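Fletis Foam Drawer Inserts: I Wanted to Like Them More

Posted 2024-01-03 by Dorottya Pap

I have a deep distrust of any company that sells organization. The Fletis people promise on their box that a fitted foam insert will "give you back your bench." My bench never went anywhere. It was under the junk.

Still, I had a birthday gift card for Bíró, the hardware store in Memville, and the clerk steered me to the Fletis shelf instead of the Flunarix plastic trays I came in for. The starter set was 149 with two blank sheets, a cutting guide and a hot knife that looks like it belongs in a craft store. You trace your tools, cut the shapes, lift out the waste and glue the sheet to a backing. The video does it in the time it takes to drink a coffee. My first sheet took me a whole evening and I ruined one corner.

The idea itself is sound, I'll give them that. When every part has its own hole, you see a missing one right away. Mechanics have worked this way forever, and you don't need a brand name to do it. My question was whether it makes sense for a home shop where the contents of a drawer change every few months. 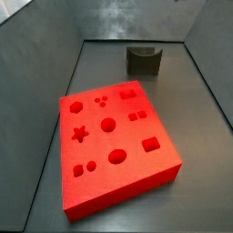
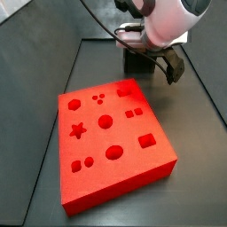
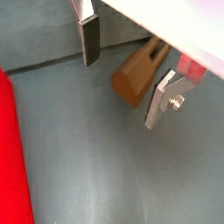

Red shows up well against a gray surface, in the first two shots anyway.

Color first. Go bright. I bought one sheet in charcoal because it looked more serious, and I regret it every time I hunt for an empty slot in bad light.

Now the complaints. The hot knife wanders on curves. Straight cuts are fine, but round holes came out like eggs until I gave up and used a hole punch from the kitchen drawer – a sharpened piece of pipe would do as well. The cutting guide has templates for sockets and hex keys and not much else. The glue smelled for a week. And there are no finger notches on the templates, so small bits sit flush and you end up digging them out with a fingernail. Cut your own notches before you glue. I did it after, badly.

The bigger trouble is that foam is a commitment. In March I replaced a set of drivers with handles a little fatter than the old ones, and that was the end of that sheet. Replacement blanks are 70 for a pack, and I can't see where the money goes. Packing foam from a cheap supplier cuts the same way, though the edges crumble sooner.

Would I buy it again? The blanks, maybe, on sale. The kit, no. Keep fitted foam for things that never change, like a socket set or measuring tools, and use plain dividers everywhere else. I went back to Bíró for the Flunarix trays in the end. They slide around a bit.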